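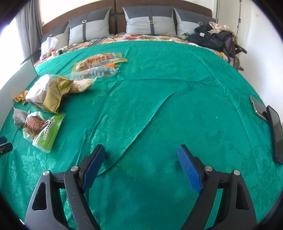

Opening, keep it short. Mixed boxes are the hardest thing we pack at Mustano, and they are why I wanted to give this talk. A carton of the same item, forty in a row, any machine from the nineties could do that. A mixed box is a different job every few seconds. Give people a moment to look at the packages on the green cloth. There's a big puffed one in gold and clear plastic, a flat see-through bag at the back, a slim stick with an orange end. Ask the room how they would pick up each one. Somebody always makes a pinching move with their fingers without noticing. Wait for it! Then say: your hand just answered a question it took us months to write down.

Who I am
Birgit Ehlers, Steinbach packing hall. Started on the tables, still do a shift there when we're short. Not an engineer. Say that early, it relaxes people.

The hall before
- Long tables, everyone standing, one box at a time.
- Order sheet taped to the edge of the table. (Pause here if there are packers in the room, they'll laugh about the tape.)
- 812 mixed boxes on our best day by hand. People were proud of that number and they should be. It also sent three of us home with sore wrists.
- New folks learned by standing next to somebody fast and copying. That worked pretty well, and nearly all of it lived in people's heads.

What came in
Zatora is the name of the cell, two arms and a conveyor. Garkura is the software that reads the order and decides what goes where. Mix them up and the IT people at the back will correct me, so get it right the first time.

The part I love is how the picking gets taught. You hold a gripper in your hand and do the job with it. Two black fingers, blue pads on the ends. Your wrist, your timing, your way of coming at a bag from the side, and all of that gets recorded. First day I was terrible. Squeezed everything too hard. By the end of the week I had opinions about which end of a bag to grab, and so did everybody else, and we argued about it over lunch like it was soccer.

Talk about bags for a minute. People outside the trade think the heavy stuff is hard. It's the puffed stuff! The air moves, the wrapper slides, and a crimped seal gives you a thin little edge that is either a great handle or no handle at all. Hold up the bag from my pocket and squeeze it near the mic. Then go to the yellow one on the screen, with the cartoon face on it. It's upside down, top seal toward the floor, and the pads have it from both sides. Ask who would have flipped it over first. The open carton is right there on the left with a couple of snacks in it. Packers look at that box before they look at the bag, they want to know where the space is.
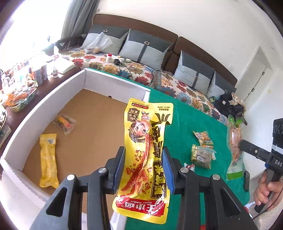
What changed for us
- The count. 1401 mixed boxes on our best day with the cell running. Don't linger on it, the numbers people can ask later.
- The sore wrists. Far fewer complaints. Teaching is tiring in its own way though, more in the head, and we cap it at 30 minutes before you swap out.
- Who gets asked. This is the big one for me. When a pick goes wrong now, the engineers come out to the tables and ask the packers to show them. Used to be a form.
- Pay grades. Teaching counts as skilled work since August, and it took some shouting. Tell the shouting story only if there's time.

What still bugs me
The hall is louder and we talk less while we work. Two people from the old late shift moved to the warehouse because they missed the tables, and I don't think they were wrong. Also the cell stops for things a person would just nudge with an elbow. Clear pouches under bright lights are a pain, ask me in the break.

If you're about to do this at your place
Get the packers in before the cell is bolted down. Let them hold the gripper the first day, even if it's only for fun. Write down what they say while they're using it, swearing included. Pay them for it.

Questions. Leave the bag picture up. Water is behind the lectern.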